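4.2 Provisional containers

Most of the literature on kitchen storage assumes that every object has a home and that people, given enough drawers, will return it there. Our households in the Pillai district were kind enough to disagree. Of the 21 kitchens in the Evar study, 12 had a proper cutlery tray, and in nearly all of those the tray was used for batteries, string and takeout menus. The cutlery lived elsewhere, standing up, in something meant for drinking or for jam. We call such a vessel a provisional container. The term sounds temporary. One of our participants had been using hers for 12 years. 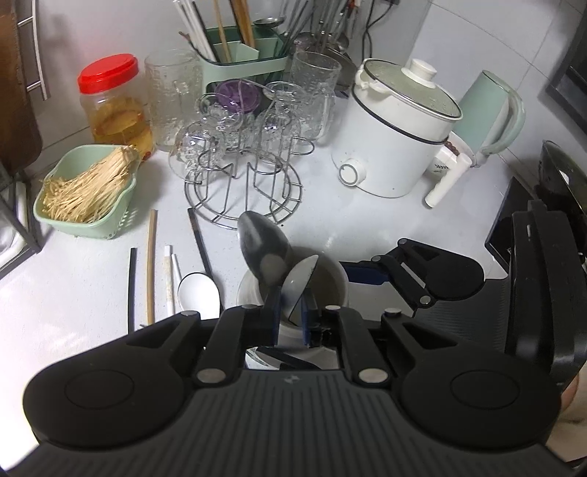
Figure 7. Utensils and an upright cup on a shared kitchen counter, Lulumel house.

Provisional containers raise a problem of membership. Participants agreed that spoons belonged in the cup and became evasive about almost everything else. Chopsticks were described as "sort of" included, which in practice meant that they went in when somebody was feeling tidy. The counter in Figure 7 shows the usual halfway state: one spoon has made it into the cup and a second leans beside it, while chopsticks and a white spoon lie beside it, mostly pointing the same way. We code this arrangement as "laid out" and treat it as a storage form in its own right. Our first coding scheme called it "mess," and the residents who reviewed our draft objected in writing.

The second problem is height. A spoon stored bowl up is easy to recognize and gets handled by the part that goes in the mouth. Stored bowl down, it is more hygienic and looks exactly like a fork. Households held firm views on this, and they often held both of them in one kitchen.

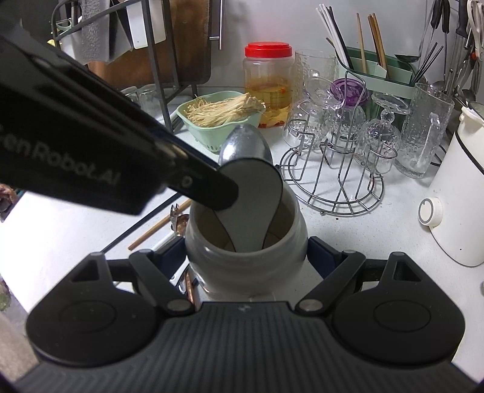 Figure 8. Ceramic jar with upright pieces, Lulumel house.

Capacity was the third point of friction. The Bratetar inventory method, which we followed for the drawers, estimates capacity from volume, and this works poorly for a container whose contents stick out of the top. Residents used a simpler test: the jar was full when it fell over. Heavy pieces were the main culprits, and up to 2 of these were tolerated before someone proposed a second jar. The second jar then filled at the same rate as the first. Drawer contents, which we turn to in Section 4.3, were not reduced by any of this.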